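About Mayrhofer Music School

We opened our doors one chilly November with two teachers, two secondhand pianos and a great deal of hope, and we've been filling the old Ololen building with scales, wrong notes and lovely right ones ever since. These days we teach 286 students, from first graders to grandparents, and we still learn every name by the second lesson (well, we try!).
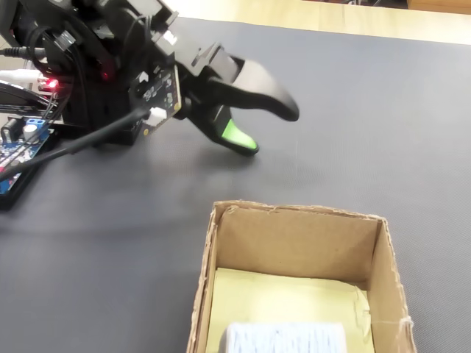
Do I need my own instrument to start?
Beginners can borrow a violin, guitar or small keyboard from our lending closet for the whole first term.

Lessons run after school and on Saturday mornings, and our spring recital is open to the whole neighborhood. Come early, the hall seats 300 and the front rows go fast.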